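About Plinside

Hello, and come in! I'm Rosalba Caruso, and I run Plinside, a small home education business that writes and sells music and language courses for families who teach at home. If you've landed on this page you probably want to know who we are before you hand over any money, so I'll try to tell you.

How it started

I taught Italian and a bit of choir in schools for years, and then I had my own children and we ended up learning at the kitchen table instead (a long story involving a house move, a waiting list and one very unhappy seven-year-old). I bought a lot of courses in that first winter. Some were lovely to look at and dull as ditchwater to use. Others were brilliant, but I had to read 30 pages of teacher's notes before I could start lesson one, and with a toddler on my hip I never got past page four.

So I began writing my own. The first thing I made was a set of silly songs for learning Italian verbs, recorded on my phone in the airing cupboard with the towels for soundproofing. My sister passed them to a friend, she passed them to her home ed group, and by November I was posting CDs and photocopied booklets to people I'd never met.

Who's here now

Thilini Majumder joined me in our second year. She'd bought the verb songs for her two boys and wrote me a long email listing all the mistakes in the workbook, and I liked her straight away. She now edits everything we put out, and she also wrote our whole maths-through-rhythm course, Pace, which I couldn't have done in a hundred years. She's the organised one. If you ring up and get a quick, clear answer, you've got Thilini. If you get me, do put the kettle on first.

We both still teach our own children in the mornings and do Plinside work in the afternoons, so emails sent before lunch tend to get answered after it.
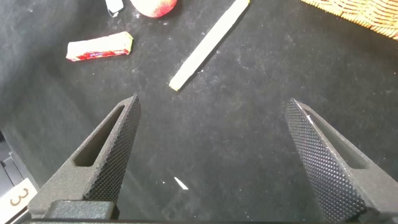
What we make

Holler is where most families begin. It's our beginner Italian course for ages five to nine, taught through chants, clapping games and songs, and yes, the airing cupboard verbs are still in there (properly recorded now!). There are 80 short lessons, and you can do one in the time it takes to cook pasta.

Pace is Thilini's. It covers times tables, fractions and a good bit of mental arithmetic by tapping, stepping and counting beats. You don't need any instruments, though a saucepan lid goes down well.

Gerar is for older children, ten and up, who've done some Italian or another language and want to start reading real stories. It's quieter than the other two and a child can mostly get on with it alone. We took ages over this one and I'm rather proud of it.

How we like to work

Every course gets tried out by families before we sell it. We send the draft lessons out, they tell us what went wrong, and we rewrite. Gerar went through 159 lessons in draft and quite a few of those were binned, including my favourite one about a goat. The families were right about the goat.

We don't tie our courses to school years. Children turn up at different points and that's fine by us, so each book starts with a few pages to help you find your place. We also don't do printed certificates, flashing apps or anything that needs a log-in for the child. You get a book, the recordings and a page or two of notes for you, and the notes are short. I promised myself that.

We now have about 200 families using something of ours, plus a handful of co-ops and after-school clubs who buy in sets. If that's you, get in touch before ordering, as we can usually do a better price.

Trying before you buy

The first four lessons of each course are free to download, recordings and all. Please do try them with your child before you buy the whole thing. If you've bought a course and it really isn't working, send it back and we'll refund you, even if somebody has coloured in the cover.

Saying hello

The contact form at the bottom of the page comes to both of us. We love hearing how lessons are going, and recordings of small people shouting verbs in the back of the car are always welcome.

Page last updated May 15, 2025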